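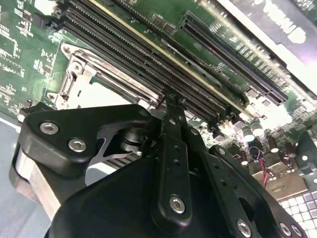
# Flatholm open day set — data card

Search this repository Search

## Summary

Wrist-camera recordings from the public open day at the Clonbridge workshop, held in October. The task shown to visitors was memory module handling on a retired server motherboard: approach a slot, work the end latch, seat or remove a module. Recordings were made while the demonstration ran to its normal timetable. There was no separate collection session.

Maintainer: Catalina Montecinos
Cell operator on the day: Domingo Arancibia

## Contents

- 419 episodes in total
- 251 episodes marked `complete` by the operator
- The rest marked `partial` or `aborted`, all retained
- 8 demonstration slots, listed in `slots.csv`
- One wrist-mounted colour camera, no depth
- Joint positions, gripper opening and commanded gripper force, logged at 200 Hz

Episodes are numbered in the order they were started. Numbers are not reused, and a restarted attempt gets a new number.

## Setting

The arm was run by Domingo from a console beside the guard fence. Visitors stood behind the fence and could ask for a particular slot to be tried. Requests were honoured when the arm could reach the slot without repositioning the board. The requested slot is stored in `target_slot`; where no request was made the field is empty and the operator's default order was used.

The board is a server type with a bank of long memory slots and a metal CPU retention frame alongside, its long edge parallel to the slots. No power was applied to the board at any time. Modules were dead stock supplied by Mbwambo and carry no data.

The gripper is a linkage design in black machined parts. The control software is Pluka, in the version tagged `openday` in the software repository. Later versions changed the force ramp, so replaying these episodes on them will give different contact timing.

## Labels

Each episode carries three labels entered by hand after the doors closed.

`outcome` — complete, partial or aborted. A module seated at one end only is partial. An episode stopped by the operator for any reason is aborted, including stops made to answer a question.

`contact` — first contact between finger and latch, given as a sample index. Blank if contact could not be seen on the wrist camera. Catalina did the first pass and Domingo reviewed the blanks.

`glare` — 0, 1 or 2. The retention frame is bright metal and reflects the overhead lights when the wrist is rolled toward it. A value of 2 means the slot end could not be made out for at least part of the approach.

## Known problems

1. The clock on the camera computer drifted against the arm controller through the afternoon. Offsets were measured at the start of each demonstration slot and are in `offsets.csv`. They have not been applied to the raw files.
2. In the fourth demonstration slot the board was bumped while modules were being changed over. The calibration from before the bump is wrong for everything after it. Use `calib_b` from that point on.
3. The fingers obscure the lower part of the view in every episode. Cropping them out removes the contact region as well, so we don't recommend it.
4. Sound was recorded and has been deleted. Visitors were close enough to be understood.
5. Printed labels on the board are often seen at a steep angle and may appear mirrored or upside down. Do not use them as ground truth for text reading.

## Suitable uses

Detection of slot ends and latch tabs under poor viewing angles. Alignment error estimation at close range. Comparison of human pacing: the operator was talking to people during many of the runs, and approach speeds are slower and less even than in our ordinary recordings.

The set should not be used to report a success rate for the gripper. Slots were chosen by visitors, and several asked for the awkward ones at the far end on purpose.

## Privacy

The camera faces the bench for most of each episode. Homing moves, where it swings toward the fence, were trimmed before release. If you find a recording in which a visitor can be recognised, open an issue with the episode number only and do not attach the clip.

## Changes

- Second release — corrected `target_slot` for the last demonstration slot, where two columns had been swapped.
- First release — raw files and labels.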